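Prakwood Table Oil – satin, 200 ml tin

For tabletops, desks, game boards, trays. Brings up the grain without the plastic look. One tin does a table for 8 people, two coats. Dry to touch in 7 hours, leave overnight if you can.

Wipe on thin. Thinner than you think. Wait, wipe off the extra, go again next day. Always with the grain.

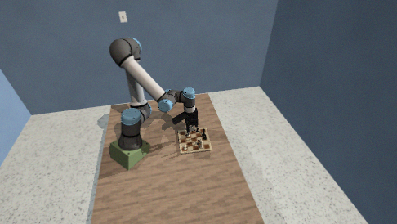 Reddish woods go a shade darker – try it underneath first. Not for outdoor use, not for floors (see Dredley Floor Oil). Old varnish has to come off or it just sits on top and gets sticky.

Lay used rags out flat to dry, they can catch fire if balled up. Seriuosly.

Item no. 44. Ships from Otgate. Bigger tins back in January. Trade orders ask for Higinio Salinas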